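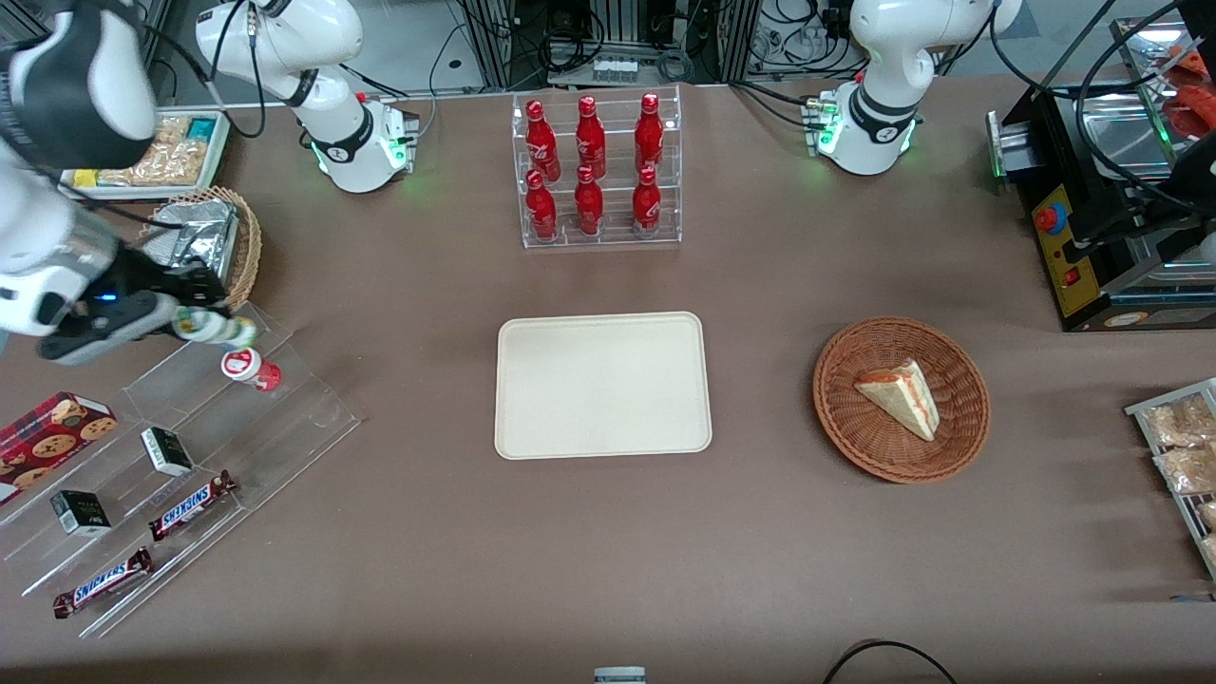
Lecture 4. The small shop and its shelf. In a small food shop the shelf does the work of the seller, so we must learn to plan it with care. A shelf has two jobs: it keeps the goods, and it shows them. The second job is often forgotten by new owners. A clear stand with tiers and slanted rows, such as the acrylic one with the products on it, helps with this second job, as the goods in the back row stand higher than the goods in the front. A flat counter does not give this, and small items like a cup with a lid are easily lost on it.

Terms for today

Facing: one unit of a product that the customer sees from the front. If three equal bottles stand side by side, it is three facings. If they stand one behind another, it is one.

Depth: how many units stand behind each facing.

Turnover: how many units are sold in a given period, usually a week.

Case: the shop in Ovska

Vitalii Kushnir, who taught this course before me, kept the records of a kiosk near the bus station in Ovska. The kiosk had 18 kinds of drinks and sold 1,000 units in March. Each kind had the same number of facings. Three kinds made more than half of the sales, and by noon their places were empty – the rest of the shelf was still full. The owner believed that he needed a bigger shelf. Kushnir advised to remove three slow kinds and to give their facings to the fast ones.

Please notice that this was a decision about space and not about price. We will speak about price in Lecture 6.

How to divide the space

Start from turnover. Give each product a share of facings close to its share of sales, but never less than one facing. Then check the depth. Milk drinks and fresh juice should have small depth, because the units at the back become old. Put the older date in front each time you fill the shelf.

Homework

Choose a shop in Gekville with no more than 15 kinds of drinks. Draw the shelf from the front and mark the facings. Ask the seller which kinds are finished first – be polite, and do not come at lunch time. Bring the drawing to the seminar, on paper.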